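In Praise of the Slow Teacher

My aunt taught me to fold a towel by standing behind me and moving my elbows, and I think of her whenever someone at Clarent asks why we still teach robots by remote control. Candela Llorente, who trained me, would repeat one small bathroom chore 30 times before lunch and never sigh – well, hardly ever. 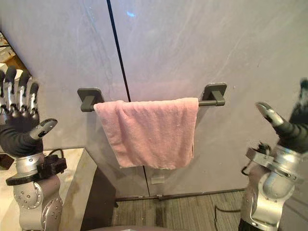
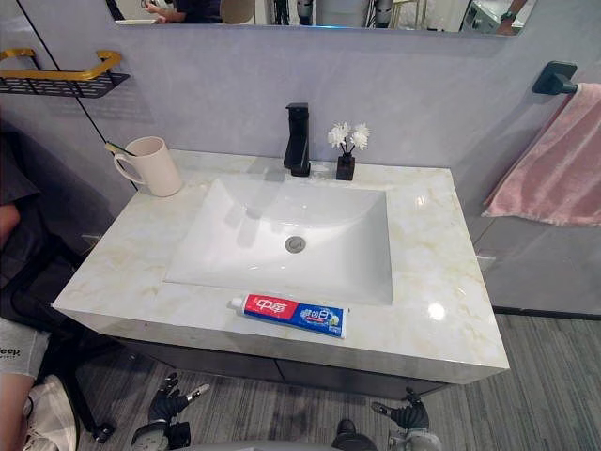

What the hands learn

A towel over a bar looks like nothing until you try it through somebody else's fingers. You overreach, you pinch too hard, you forget which way the thumb goes. I still believe those clumsy minutes are worth keeping, and I'd happily trade a big pile of hurried runs for 7 patient ones. A person who has taken time over a toothpaste tube passes some of that care along, and I'd like more of our February schedule given over to it.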